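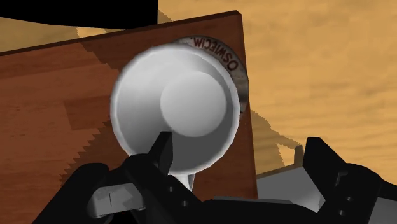
Home | Visits | Food | Walks | Archive | Contact

Open day at the Clustcombe tea works
2/4/20

I had meant to go to the Clustcombe open day in December, but it was put off when the heating failed, so we went at the new date instead. Entry was $3, paid in coins at a table inside the door, and that included a tasting at the end. Parking is in the field behind the works. It was muddy, and two cars had to be pushed out.

The building was a shirt factory until the tea firm, Devadiga, moved in. Satish Thomas led our group. He has been the head blender for years and talks quietly, so stand near the front if you go. The first stop was the store room, where the tea comes in paper sacks stacked on pallets. Each sack is 60 pounds. He cut one open and passed a scoop of leaf down the line. It smelled more like hay than tea.

From there we went up a steel staircase to the sorting floor. The sieves were switched off for the visit, which I was sorry about, but he ran one for a minute with no leaf in it and the noise was enough for most people. On a normal shift the floor gets through 300 sacks. The dust goes into tea bags and the larger leaf is sold loose.

The tasting room was the best part. They taste every batch before it is packed, always with the same amount of leaf and the same water, and they slurp it off a spoon and spit. We were allowed to try it. I was bad at it. The house blend, Jellwood, is strong and a bit smoky -- good with milk, too much without. Alley is the lighter one, and I bought a box of it.

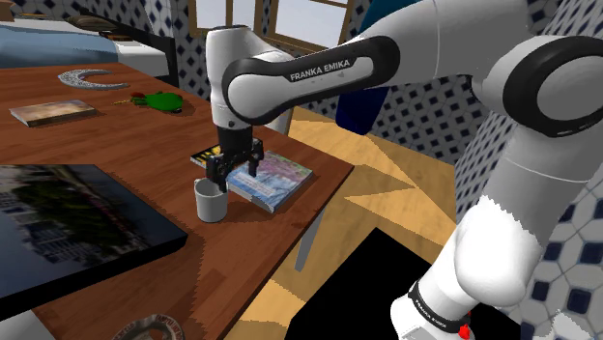
A white mug on a wooden table.

There was a talk after that on the history of the firm. It ran long, and the slides were hard to read from the back. The part on shipping was worth hearing, mainly for the story of a load that sat at the docks for a whole winter and was sold off as garden mulch.

The shop is small and there was a line. Prices were lower than in the supermarket for loose tea and the same for bags. They had printed 300 copies of a recipe leaflet and still had a pile left when we came out, so I took two. The tea loaf on the back page needs an overnight soak.

Getting there: the bus stops at the bottom of the hill and it is a ten-minute walk up. The stairs are steep and there is no elevator to the sorting floor. The next open day will be posted on the board outside the gate.

14 shares | 6 comments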